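Splitting shared bills when one partner earns less

My husband and I split rent and utilities evenly, but I went down to 58 percent of full-time hours in August. He says the split should stay the same until I'm back at 100. We have the same argument every month when the bills come in. Is there a standard method?

Asked by Tegwen Bevan

2 answers

No standard. Use net income ratio. Add both take-home amounts, divide each by the total, apply that to shared bills only. Fix the ratio for 6 months so it isn't reopened with every bill.
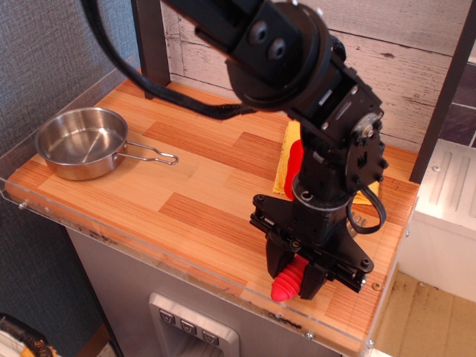
Last edited 2/26/20

Agree on the review date in writing. Keep the talk separate from the day bills are due, and stop after one topic.

Hefin Bellis

we just use one account for everything. 5 years, no fights about rent. plenty about other stuff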